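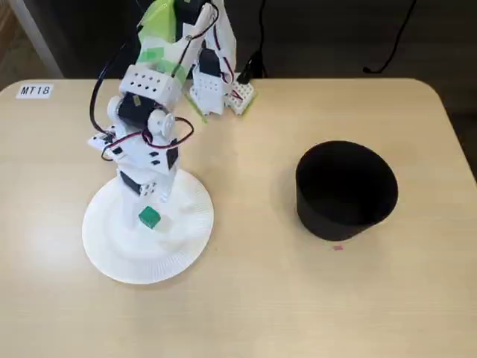
Figure 2. Tabletop layout with the paper plate, the green cube resting on it, and the open black container to the right.

3.2 Everyday items and where they sit on the table

We wanted the sorting table at Sasedbridge to feel like a table in somebody's home, and so we spent a good deal longer on the choice of plain household items than we had first planned (most of a March, if we add it all up). A paper plate turned out to be a very friendly thing to work with. Its round, ridged rim gives the eye a clear border between "on the plate" and "on the table", and people who read our written instructions seemed to understand that border right away, with no need for tape lines or printed mats.

The cube in Figure 2 is small and green, and it stands out nicely against the white of the plate. We had talked about using real food for this part of the study - grapes, sugar lumps, even cherry tomatoes - but food rolls and bruises and gets eaten, and we are as fond of a snack as anyone. A cube stays where it is put, and its flat sides make it easy to say in plain words which way it is facing.

The container is open at the top and rather dark inside, and we came to like it for a reason we hadn't thought of at the start. Once a small item is dropped into a dark, straight-sided container, it can be hard to see from across the table, much as a button is hard to find at the bottom of a kitchen jar. Our Flenari set of instructions therefore treats "in the container" as a place of its own, and asks the reader to judge it from above.

The full set holds 1,033 written instructions, drawn from 29 short templates such as "put the cube in the container" and "leave the cube on the plate". Up to 700 of them mention the plate by name. The wording was checked against the Mogensen list of household terms, and wherever two words were equally common we kept both - "cup" and "container", for instance - as people at home happily mix them too. The matching Vekum set, with bowls and saucers, is described in the next section.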